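Questions and answers for staff: the robot arm at the sample counter
Chuensuk site – updated 6 June 2018

These were sent in by people on the counter and in packing. The answers were written by the staff side of the working group, and management at Dostetti has seen them but did not edit them.

What is the arm supposed to do?
Spoon work, mostly. Dostetti wants it to portion beans for the tasting mugs so that whoever is on the counter can do something else. The arm is leased from Zullar and runs on software called Nedier.

Is it faster than we are?
No. Zullar's own sheet for March gives 400 portions for the arm on a full shift. Anyone who has worked the counter before a trade visit knows what they think of that number. We were told speed "will come." We have asked for a date and don't have one.

So who loses hours?
On paper, no one. There are 13 of us on the counter rota and the letter says the rota stays as it is until the trial ends. It says nothing after that. We would like a sentence about after that, and until we get one we suggest you keep your own record of your shifts.

Does it see what it's doing?
It has a camera down by the gripper. Up close the picture can be little more than a black finger against a gray blur. 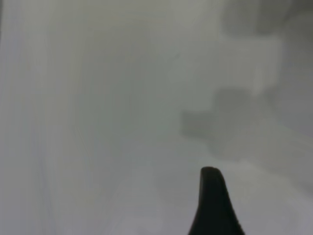
We raised this with Zullar and were told the software doesn't depend on one view. Fine, but then we want to know what it does depend on, and who gets called when it stops. So far that has been the nearest person on the counter, who is not paid or trained for it.

Do the cameras record us?
The letter says they are pointed at the table and recordings are for setting up the arm only. Hands and sleeves can still get in. Our position is that no recording may be used in a performance talk, and we want that in writing.

What does the job look like now?
You lay out the mug and the beans, take the lid off, start the run and stay close. Some people like it. Others say they have swapped a job for watching a job, and the wiping up is still theirs.

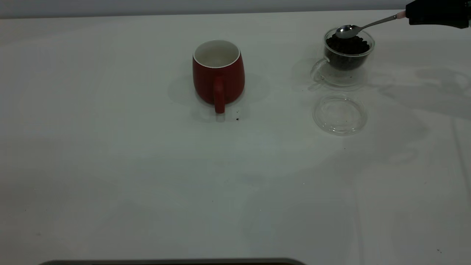 Spoon at the glass cup of beans, with the lid off and the red mug still empty.

Who cleans up stray beans?
You do, same as before. Stop the run first. Do not reach under the spoon while the arm is live, even for a crumb.

What does all this cost?
The lease is $1,785 a month. Training for counter staff is not in that figure. We asked for 2 paid hours each and were offered a handout.

Can I refuse to work next to it?
During the trial, yes – tell your shift lead before the shift starts and you'll be moved to packing at the same rate. If you are told anything different, let us know.

Will it be extended to packing?
"No current plans." We heard that about the counter too.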